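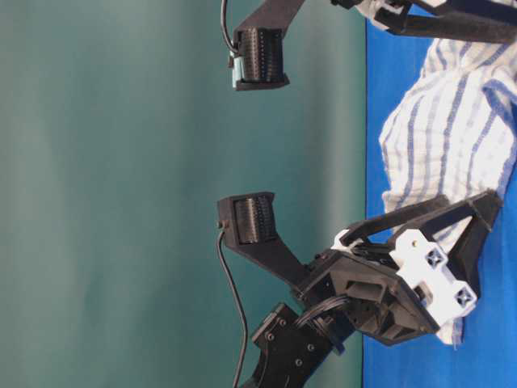
Chapter 5
Fibers and Fabrics: Why Cloth Behaves the Way It Does

Before you read any further, go and get a dish towel. I mean it! Any old one will do, and if it has been through the wash a few hundred times, so much the better. Drop it on the table next to this book and leave it there in whatever heap it lands in. We'll be poking at it on and off for the whole chapter.

When I started teaching textiles I used to open with the chemistry. Cellulose, long chains, hydrogen bonds, all of it on the board in the first ten minutes, and I'd watch the room go glassy. Then one March I ran out of handouts and passed out towels from my own kitchen drawer, and we spent the hour pulling threads out of them. (I never got two of them back.) I've started with towels ever since, and the chemistry goes down much more easily in the second week.

So, pull at yours. Hold it by two opposite edges and tug along the length, then along the width. There's hardly any give, is there? Now hold it by two opposite corners and tug again. It stretches, and the middle narrows as it does. The yarns themselves have barely gotten longer. What changed is the angle between them: the little squares of the weave have leaned over into diamonds. That diagonal direction is called the bias, and dressmakers have made good use of it for a very long time. A skirt cut on the bias clings and swings in a way the same skirt cut straight never will.

The yarns that run the length of the loom are the warp. They're held under tension while the cloth is made, so they tend to be stronger and more tightly twisted. The yarns that go across, over and under, are the weft. In a plain weave each weft yarn goes over one warp yarn and under the next, all the way across, and the next row does the opposite. You can find the warp on an uncut piece by looking for the selvage, the firm finished edge, which always runs parallel to it. On a hemmed towel you'll have to work a little harder, and Exercise 2 shows you how.

Stripes are a nice clue to how a cloth was set up. A lengthwise stripe is usually decided before weaving begins, when the colored yarns go onto the loom. A crosswise stripe is made along the way, by switching the weft. The Korneo sample book, which we'll lean on in the next section, has both kinds side by side in the same cotton. If you've got the Wodau one instead, the samples are in a different order but you'll manage fine.

Now for the heap. Cloth bends easily because a yarn is a bundle of fine fibers that can slide past one another. A solid rod of cotton as thick as the yarn would be a good deal stiffer. Starch glues those fibers together for a while, and that's really all ironing with starch does to a shirt collar. Creases are another story, and we'll need some of that chemistry after all to explain them. I promise to go slowly.

By the end of the chapter you should be able to tell a woven cloth from a knit by touch, find the grain of a scrap, and make a decent guess at how it will hang. Keep a magnifying glass handy, and a notebook for the thread counts.

5.1 From Fiber to Yarn

Pull one loose thread from the edge of your towel and untwist it between your fingers until it comes apart.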